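Grondthorpe bag fee starts Sunday, most shops say they're ready

GRONDTHORPE – The town's new fee on thin plastic checkout bags kicks in Sunday at 8 a.m. Eight cents a bag. Applies to groceries, takeout counters, drugstores, the Saturday market too once it opens back up for spring.

Town council passed it last month after a long night and a petition with 2,227 names on it. Vote wasn't close. Fee stays with the store for the first 12 months, then half goes to storm drain cleaning, which is were a lot of the bags end up anyway.

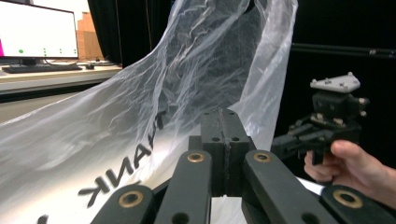 Kasa Market on Palomino Street quit ordering thin bags back in November and is down to its last few cases. Paper is on order. The store says regulars mostly bring their own now, but the lunch crowd doesn't, and lunch is where the fee will bite. Everybody knows the kind of bag we're talking about – white, see-through, THANK printed on it in big black letters. Those cost next to nothing by the case. Paper costs a good deal more, and small shops say they will feel it.

Produce bags, bread bags and prescription bags are all exempt. So are trash bags sold by the roll. Restaurants with fewer than 16 seats get until summer to switch over, a late change that went in after complaints from the lunch counters along Prirner Road.
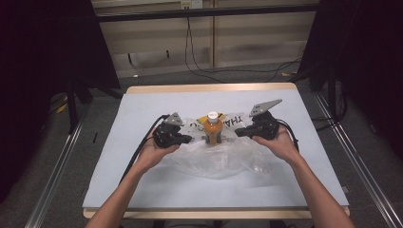
What happens if a store doesn't charge the fee?
A written warning the first time, then a $50 fine for each visit after that. Inspections will be done by the same office that handles food permits, no new hires planned.

Free cloth bags at town hall this week, two per household, while they last. Bring something with your adress on it. The library has a smaller stack at the front desk.

Shops with questions can stop by the clerk's window, open til 4:30 on weekdays. Printed signs for the register are there too, in English and Spanish, no charge.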